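I have wanted a proper place to keep my odd bars and blocks for years, and by years I mean since we moved to Landry and I started tossing everything into cardboard boxes. Cardboard and heavy stuff do not get along. The bottom fell out of one on the basement stairs in April, and I was done with boxes after that!

So I've gone over to metal bins. Big, open, gray, ugly, and I love them. I paid $62 for my first one at the Volleseo surplus place (they wanted more, I made a face) and it came with plenty of scratches already in it. Fine by me. A bin that's already scuffed is a bin I don't have to be careful with.

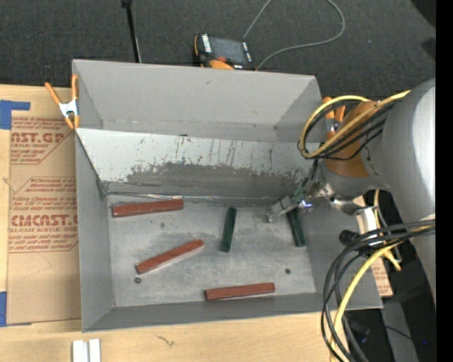
My one rule now is that long narrow pieces don't get mixed in with anything else. I used to pile them in with the hardware and then spend half an evening digging for one bar with flat faces on all sides. Color helps too — a dark green piece and a reddish brown one are easy to tell apart, even at 2 in the morning when I really should be in bed.

I still haven't decided about liners. I looked at the rubber ones from Drirell and they're nice, but I'd have to trim them to fit and I know myself, I'd cut them crooked. Maybe an old bath mat? Anyway, there are 13 boxes left to empty and I'm going to do two tonight, or one, depending on what's in it.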